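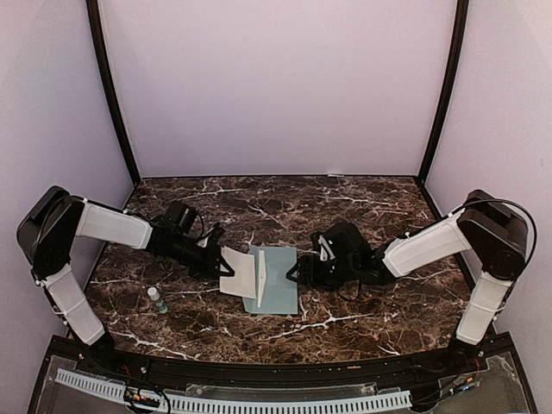 Folding Paper on a Stone Tabletop

Residents of Kerkgate House are welcome to use the marble table for letters, programs, and other folded paper goods. The following guidance applies to all paper work carried out there.

Before you begin

Wipe the table with a soft cloth and plain water, then dry it fully. Vinegar, lemon juice, and bathroom sprays must not be used on marble, as acid dulls the polish. Dark stone with pale veins hides crumbs and drops of water well, so check the surface with the flat of the hand.

Lay a mat in the middle of the table and work on that. A flat, matte mat keeps the sheet from sliding and protects the stone from bone folders and rulers. Mats with rounded corners are less likely to catch a sleeve.

Making the fold

1. Place the sheet on the mat. It may overhang on one side.
2. Hold one edge steady and bring the paper up into a loose ridge. Do not press yet.
3. Line up the corners. Adjust the ridge until the edges meet.
4. Press from the center of the fold outward, first with a fingertip and then with the folder.
5. For card heavier than 200 gsm, score the line before folding. Card of this weight will crack along the crease if it is folded cold.

Sheets that have been creased in the wrong place should be set aside for scrap. A second fold close to the first will always show.

Larger jobs

For runs of 150 sheets or more, fold in stacks of no more than 4 and press each stack under a heavy book overnight. Around 500 folded programs will fill one standard document box. Boxes are to be stored on the shelf and kept off the marble, where grit on the base can leave scratches.

Care of the mat

Wash in lukewarm water with a little dish soap and dry flat, away from radiators. Do not roll or fold the mat for storage.

Questions about supplies should be sent to Humaira Mughal at the Kerkgate House office. Requests to reserve the table in February should be made to Angus Carnegie.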